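Dosotow wrist service kit, after one full round on our bench

Quick one because I'm writing between cycles. We run a suturing cell, two arms, small instruments, practice pads all day. The instruments are the part that wears. Kaj Ketilsson ordered the Dosotow kit in January, it sat in a drawer, and I finally put a whole instrument set through it. Review is of the kit, not the arms. Cell was at 3,706 cycles on the counter when I started.

What you get. Roll-up case. Pin driver, two sizes of bit. Cable tension gauge. Jaw brush, stiff. A tube of lube with a needle spout. Alignment block with slots for the jaws. Printed card with the order of steps, laminated, good thing too given what ends up on it. No spare pins. More on that.

Setup is fine. Clamp the block to the bench, drop the instrument in, open the jaws by hand, gauge on the cable. 30 minutes for the first one, that's with me reading the card twice. Gets quicker. Selma Kovačević did the last few without the card and had no trouble.

After service they go back on the arms and sew. Pads, curved needle, black thread, same as every day.

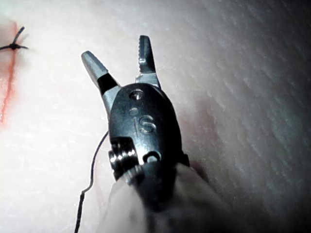
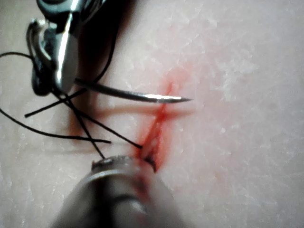
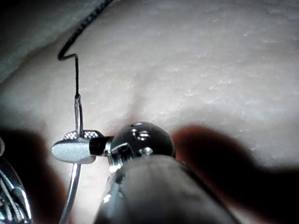
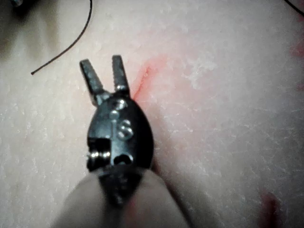 The brush is the best thing in the case. Bristles are short and stiff and they get down between the teeth where our old nylon ones just skated over. On a jaw like the one in the first shot, with that little saw-tooth row on the inside edge, you go along the row, never across, then wipe, then look under the loupe. Same for the cross-hatched pads in the third one, except there I do both directions. Residue from the pads builds up in the pattern and then the needle starts to roll in the grip, and you'll blame the tension first. I did. Cost me an afternoon.

Gauge is OK. Reads clean, zero drifts if you leave it near the power supply. Re-zero between instruments. The card doesnt say that and it should.

Pin driver, mixed. Small bit fits well. Large bit is a hair loose and will chew a recess if you lean on it. I wrapped the end in one turn of tape, ugly, works. Védís Hviid says the Latitz driver fits better and she's right, but Latitz only sell it with their bench stand and the stand is too tall for our hood.

Lube. Spout is great, the stuff in it is thin. Goes exactly where you want and then keeps going. One small drop at the pivot, work the jaws open and shut by hand, blot. If you skip the blot it ends up on the thread and then knots slip. We went back to the Odetico grease for the pulleys and kept the Dosotow stuff for the pivots only.

Alignment block: slots are cut for straight jaws. Curved tips sit crooked in it. Ívar Thoroddsen is filing one out for us, no idea how that ends.

Spare pins. There are none in the case, there's a form. Sent it off, got a reply on 30 Jul 2019 saying ships soon. Meantime we're buying through Baldursdóttir, who had them on the shelf.

Things I'd do before you start:
- write the cycle count on tape and stick it on the instrument, not on the case
- take the arm out of auto and tag it, Aksel Oddsson found ours live once and we had words
- run the home and wrist check after refitting, before any needle goes near it
- first pad after a service is a throwaway, dont log it

Would I buy it agian? For the brush and gauge, yes. If you already own a decent driver ask if they'll sell the parts separate. They told me no, then Selma phoned and they said maybe.

Four out of five, minus a bit for the large bit. Will add a note when the pins show up.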